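Latency, again

Sun 18 January

So I finally got the replay buffer sorted out and then spent most of the weekend on something else, which is how every weekend goes lately.

The something else was timing. Our two-arm stack has a policy server on one machine (Werstead, the loud one under the desk) and the arm drivers on another, and for months I'd been treating the gap between them as a rounding error. Then I logged it properly. Median was fine, boring even. The worst case was up to 97 milliseconds, and it always landed right at the start of a new action chunk, exactly where you don't want an arm to be guessing.

What that looks like from a chair next to the table: both arms move along nicely, hitch, then carry on as if they'd forgotten what they were doing. I'd been blaming the policy! I retrained the thing twice in August over that hitch. Sorry, policy.

The fix I tried first was the lazy one, a longer chunk. Fewer handoffs, fewer hitches. But then the arms commit to a plan made from an old camera view, and if the brush has rolled a bit they reach for where it used to be. So I went back to short chunks of 20 steps and started the next inference 6 steps before the current chunk runs out, then blended the overlap. It's a plain linear blend per joint. I know there are cleverer ways and I've read the papers, I just wanted to see the dumb one run first.

The dumb one mostly works. The gripper channel is the exception — blending an open command with a closed one gives you half a grip, and half a grip on a handle is worse than either. Now the gripper skips the blend and takes whichever chunk is newer. Two lines of code, a whole Saturday to find them.

I also moved the logging out of the control loop, something I should've done ages ago. Orkside (my little log viewer, still ugly) now reads from a file written by its own process, and I can scrub through 2,169 control ticks without the browser tab falling over. Being able to line up the commanded and measured joint positions for both arms made everything else easier.

The sweeping task is what I'm using for all of this. Dustpan in the left arm, brush for the right, small parts and a pink bin.

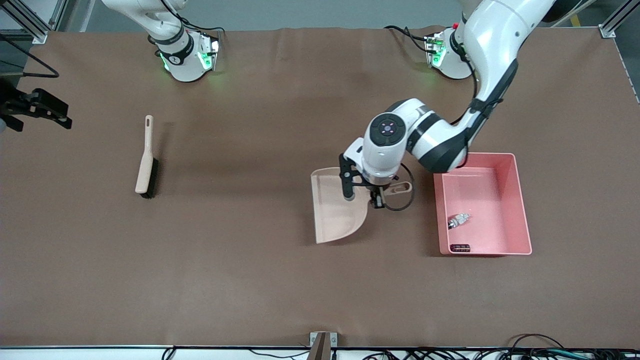 Gonell wrote in to say that blending joint positions hides the problem instead of fixing it, and that I should condition each new chunk on the steps already committed, so the two agree before they ever meet. Fair. I'd been putting that off because it means touching the training code, and the training code is a swamp. But it would let me throw out the gripper special case, and I really dislike that special case.

Next up is a branch with the committed steps fed in as a prefix. I'll keep the blend behind a flag so I can compare them on the same starting poses. If the hitch comes back I'll post the plots.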